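Newsroom > Cinema releases > Press information

Restored river drama "The Ferry to Somboon" returns to cinemas on 30 Ekton screens

PRADDEN, Sunday, April 27, 2025. The film distributor Zallico is pleased to announce that the restored version of "The Ferry to Somboon" will open in four weeks' time on 30 screens of the cinema chain Ekton. It is the first wide release for the film, which was shown only for a short time when it was new and which has been difficult to see in good quality for many years.

The restored version was shown to the public for the first time this month, in two preview weekends at the Ekton cinema in Pradden. The previews sold 1,179 tickets in total. This is a very good result for an older film without known stars, and it led both companies to enlarge the release. In the first plan the film would have been shown in nine cities only, with one evening show per week. In the new plan it will have a normal cinema run, with at least one show each day during the first two weeks.

"We expected a small audience of people who already love this film," said the head of distribution at Zallico. "In Pradden we met many visitors who had never heard of it before. They had seen the poster in the foyer and bought a ticket the same evening. After this we called Ekton and asked for more screens, and they had already made a list."

About the film

"The Ferry to Somboon" tells the story of a woman who takes over the night ferry of her father after he falls ill. The ferry goes between a market town and the small river port of Somboon, and the crossing takes a little less than one hour. The film follows her during one rainy season. The passengers are traders, soldiers on leave, a school choir, a man with a piano, and one young couple who do not want to be seen together on land. Most of the film takes place on the water and at night.

The dialogue is short and there are long parts without any words. For this reason the sound has a large role. The engine of the ferry, the rain on the roof and the radio of the cook are heard in almost every part of the story, and regular viewers of the film often say that they remember the sound better than the pictures. There is very little music until the last reel, when the school choir sings on deck.

The film runs for 101 minutes. It will be shown in its original language, with new English subtitles. The old subtitles left out nearly all of the radio programmes and the small talk between the passengers. The new translation includes them wherever there is room on the screen, and it also gives the words of the choir's song, which were never translated before.

About the restoration

The restoration was made from the original camera negative, which has a length of 2,779 metres. The negative was kept in a cool store and most of it was in good condition, but the fourth reel had water damage on both sides and several joins had opened. Two of the later prints were used to replace the parts that could not be saved. In total less than one minute of the film comes from these prints, and an attentive viewer may notice that the grain is a little stronger there. Zallico decided to leave this difference visible and did not ask for it to be smoothed away.

More time was needed for the colours than for the damage. On the old television copies the night shots look blue, and many viewers believe that this was the intention. The lighting notes from the production show something else. The lamps on the ferry were meant to be yellow and the river almost black, with only the far bank in a cold tone. The restored version follows these notes.

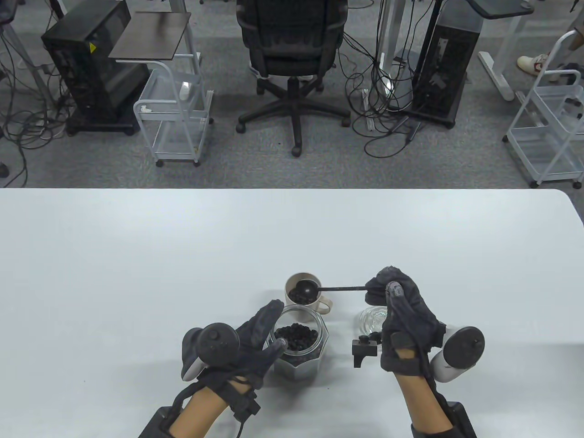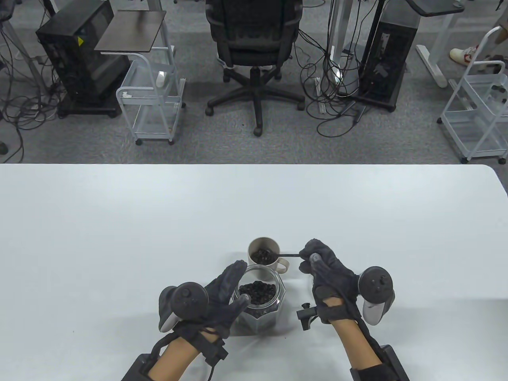
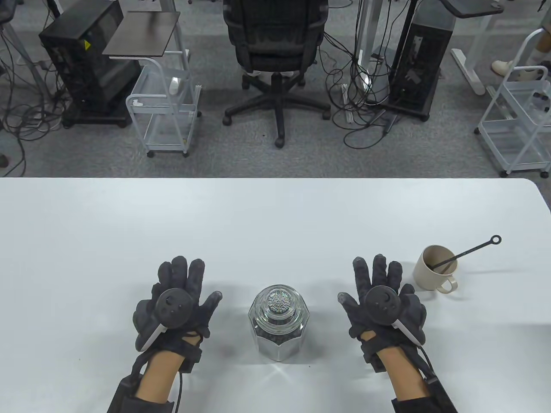
Gloved hands at a white table. Photos: Zallico

The sound was taken from the magnetic master and not from the prints. It had a constant hum in the first two reels, which has been reduced. No sound effects were added. The film remains in mono, as it was made, and cinemas will receive a short note about the correct playback level, since the quiet parts are very quiet and it is tempting to raise the volume in the first ten minutes.

How the release will work

All of the 30 screens will open on the same day. Ekton will use its medium halls for the first week, with the main show in the evening between seven and eight o'clock. In the larger cities there will also be a matinee at a reduced price. From the third week each cinema manager will decide how many shows to keep, depending on the demand.

Tickets will cost the same as for any other film in the same hall. Holders of the Ekton year card can see the film without extra payment, and they can book their seats two days before the general sale begins. Group bookings for schools and film clubs are possible from twelve persons, also in the morning when the cinema is normally closed. These bookings must be made directly with the cinema.

"An older film is often placed on a Monday at a late hour, and afterwards everyone is surprised that the hall was half empty," said the programme manager of Ekton. "We wanted to give this film the same chance as a new one. It has a trailer, it has a poster, and it starts at a time when people can still catch the last bus."

The trailer will be shown before selected films in all Ekton cinemas starting next week. It is 90 seconds long and contains no voice-over. The new poster uses the original painting from the first release, with new lettering. A small number of printed posters will be sold at the ticket desks.

Every visitor in the opening week will receive a folded programme sheet with an essay about the film, a map of the river as it is shown in the story and a list of the cast and crew. The list has been corrected. In the credits of the first release several names of the boat crew were missing, although they are seen in many shots, and these names have now been added at the end of the restored version on a separate card.

Cinemas outside the Ekton chain

Independent cinemas can book the film from the fifth week after the opening. Zallico will offer it under its usual terms, with a lower minimum guarantee for houses with one screen. The film will be delivered as a digital package. One new 35 mm print has also been made, and it can be requested by cinemas and archives that still have two working projectors for changeovers. Because there is only one print, the dates will be given in the order in which the requests arrive, and the cinema has to pay for transport in both directions.

A version with subtitles for deaf and hard of hearing visitors is included in every digital package at no extra cost. An audio description in English is in preparation. It is expected to be ready before the opening, and Ekton will publish the list of suitable shows on its website.

A release on disc is planned for the winter, after the cinema run is finished. It will include the trailer, the original version of the credits and a conversation about the lighting of the night shots. There is no date yet for online viewing, and Zallico kindly asks the press not to announce one.

Press screenings

There will be two press screenings of the film, one in Pradden and one in the capital. Both will begin at half past ten in the morning and both will be shown with the new English subtitles. Please register by e-mail with your name, the name of your publication and the screening that you would like to attend. The number of seats in Pradden is limited, as the screening takes place in the small hall. Journalists who cannot travel can ask for a viewing link, which will be open for three days and carries a watermark.

Reviews may be published from the Wednesday before the opening. News items, interviews and articles about the restoration can be published at any time. Stills from the film in high resolution, the poster and the trailer file are available from the press office of Zallico. Please use the film title in full, with the article, and write Somboon with a double "o" in the second part of the word.

About Zallico

Zallico is an independent distributor of feature films and documentaries. It releases between eight and ten titles in cinemas per year, of which two or three are restored older works.

About Ekton

Ekton operates cinemas in large and middle-sized towns. Its house in Pradden has five halls and is used regularly for previews and for talks with film makers.

Press contact: Zallico press office, Pradden | © 2025 Zallico. All rights reserved. | Back to top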